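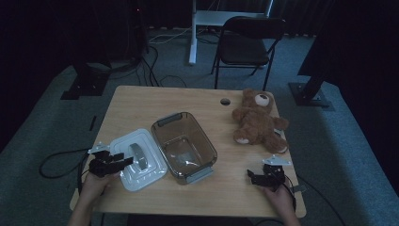 Part 3: Recording your first demos

12 comments | 30 shares

OK, so the grippers are calibrated and you're itching to record. Me too! We'll do "bear in the box" -- teddy into the container, lid on, both latches closed.

1. Put the open container in the middle of the table, lid to the left, bear to the right. I like the lid at a bit of an angle (the policy gets lazy if it's always square).

2. Pick up both grippers and let the cables hang off the sides of the table. Don't let them cross in front of you.

3. Hold still over your start spots and wait for the Clorkwood beep. Then go.

4. Bear first. Squeeze him around the middle with the right gripper and lower him in. Tuck the feet with the left one if they stick out.

5. Lid next, then press the latches one at a time. Slow is fine, slower than feels natural -- my first batch was way too quick and Rūta Petrauskas made me redo 17 of them.

6. Back to your start spots, hold still, second beep. Done!

CAUTION: Never yank a gripper if a cable snags. Stop, put it down, free it by hand.

Note: If you fumble, keep going and fix it. I keep those takes. Drop the bear on the floor, though, and you should toss that one.

Do 30 before you take a break, and move the bear a little every time.

Like (543) | Share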